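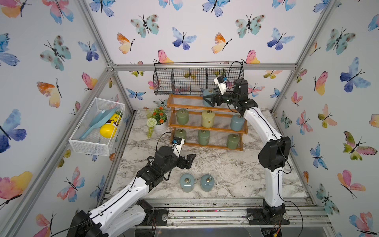
Yeo is a video player and encoder that you install on your own web server, and Bristus, the company selling it, would like you to believe it will do away with your video bill. I have been using it since October on a site I look after for a craft supply store in Dorham, and my bill is still there. It is smaller, I'll give them that. The main claim on the box, so to speak, is "set and forget" encoding: you drop a file in a folder, and Yeo decides how many versions to make and how much data to spend on each one. That works fine for a person talking in front of a plain wall. Give it pale, soft-edged stuff such as those watercolor butterflies on white wallpaper, or the gray veining on a marble-patterned board, and the automatic setting starts smearing things together at the lower sizes. My client sells patterned paper. You can see why I was not charmed.

Home Reviews Tutorials Tools Archive Contact

What you get

The download has two parts. One is a command line program that watches a folder and turns whatever lands there into a set of H.264 files at different sizes, plus a playlist file that ties them together. The other is a JavaScript player that reads the playlist and switches between sizes as the visitor's connection gets better or worse. There is also an admin page, and I'll get to that.

None of this is new. You can put the same thing together from free parts, and plenty of people have. What Bristus is selling is the claim that the parts have already been made to get along, so the fair question is whether they do.

Mostly, yes. I had a clip playing on a test page the same afternoon I installed it. The player loads quickly, the buttons are big enough for thumbs, and captions worked the first time, which I can't say for the last two players I tried. Keyboard controls are sensible too.

Installing it

The instructions assume a clean server with nothing else on it. Mine had a store, a blog and a mailing list program that should have been retired years ago. Yeo wants a port that the mailing list was already using, and when it can't have it, the watcher starts anyway and sits there doing nothing. No error on the screen, nothing in the log at the default setting. You have to turn logging up a level to find the one line that tells you the port is taken. I lost an evening to that.

Changing the port is easy once you know. It's in the config file, and also in a second config file that belongs to the admin page, and the two have to match. The manual mentions the first.

You will also want to check how your server hands out partial files. The player relies on being able to ask for a piece from the middle of a video, and if your server answers with the whole thing, seeking forward becomes a long wait with a spinner. The Yeo setup check doesn't test for this. It tests that the file exists and gives you a green check mark. I would have liked a more suspicious setup check.

Encoding

I ran the store's whole back catalog through it, 66 clips, mostly short demonstrations of cutting, folding and gluing. Yeo got through them overnight without falling over. File sizes came out smaller than the old ones nearly every time.

Smaller is easy, though. Any encoder can make a file smaller if it is allowed to throw away the picture. On clips with plain backgrounds I couldn't tell the new version from the old one. On clips with a lot of fine or faint pattern, the automatic setting was too stingy, and the smallest version looked like it had been wiped with a damp sponge. The product page says the encoder "understands your content." I don't know what that is supposed to mean. My guess is that it measures how much is moving and treats everything that holds still as cheap, and a sheet of printed paper holds very still.

You can override this. There's a quality floor setting that runs up to 50, and raising it to 20 cleaned up most of the mush. It also ate a good share of the savings. By the time the patterned clips looked right, they were close to the size they had been before I paid anybody anything. The plain clips stayed small, so there was still a gain overall, but it was nowhere near the number in the headline on the sales page.

One more gripe here. The floor applies to a whole folder, so if you want different treatment for different clips you need separate folders, and a clip moved from one to the other gets encoded again from scratch and shows up as a new video with a new address. Every page that pointed at the old address breaks. I found this out on a live page.

Playback

The player is the better half of the product. Switching between sizes is smooth on a steady connection, and I never saw it stall on the store's own line. On a phone with a weak signal it was more nervous than I'd like. It would climb to a bigger size, run short, drop down, then climb again a few seconds later. You can tell it to wait longer before climbing. I did, and it settled down, but the default seems to have been picked by people with very good internet.

The buffer bar deserves a complaint of its own. It shows how much has been requested, and a visitor will read that as how much has arrived. So the bar says there is plenty in hand, and then the video stops. I asked support about it and was told it was a design choice. Fine, but I think it was a bad one.

Older browsers get a plain file with no switching. That's a reasonable fallback, except that Yeo serves the largest version, and the people on old browsers are often the people on slow lines. You can change which version it picks by editing a line in the player script, and you'll have to change it again after every update.

The admin page

I tried to like it. It lists your videos, shows a small still for each one, and draws a graph of plays. The stills are taken from the first moment of the clip, so if your clips fade in from black you get a page full of black rectangles. You can pick a different moment by hand, one clip at a time.

I wouldn't trust the graph. It counts a play when the player loads, whether or not anybody presses the button. On a page with three videos, each visitor counts as three plays. If you're going to show numbers to a client, get them from your server logs.

Cost

A license is $200 a year for one site. That isn't outrageous. Before this the store's videos lived with Rirnport, a hosting service that charges by the amount of data sent, and in a busy month the bill could sting. With Yeo you pay the license, then you pay your own web host for the traffic, and that second part is missing from the comparison chart Bristus puts on its site. Their column says "unlimited streaming." It is unlimited in the sense that Bristus isn't the one sending it.

Once I added the license and the extra traffic, we were ahead, but not by much, and that leaves out my hours. If your videos don't get many visitors you could easily come out behind. Do the math with your own logs before you believe anybody's chart.

Also worth knowing: if the license lapses, the player keeps working but the encoder stops. I checked this in the terms and then asked, and support confirmed it in writing. Good. I've used tools that put a banner over your own video when the card expires.

Who should bother

If you already run your own server, know where its logs are, and have a pile of talking-head or screen recording clips, Yeo will save you some fiddling, and the player is decent. If your videos are full of texture, fabric, paper, foliage, anything like that, plan on setting the floor by hand and ignore the savings they advertise. If you don't know what a port is, stay with a hosted service and pay the bill.

I'm keeping it for the rest of the license year. The catalog is encoded, the pages are fixed, and moving it all back would be another week of work. Ask me again when the renewal notice comes.

Last updated: 12 February 2021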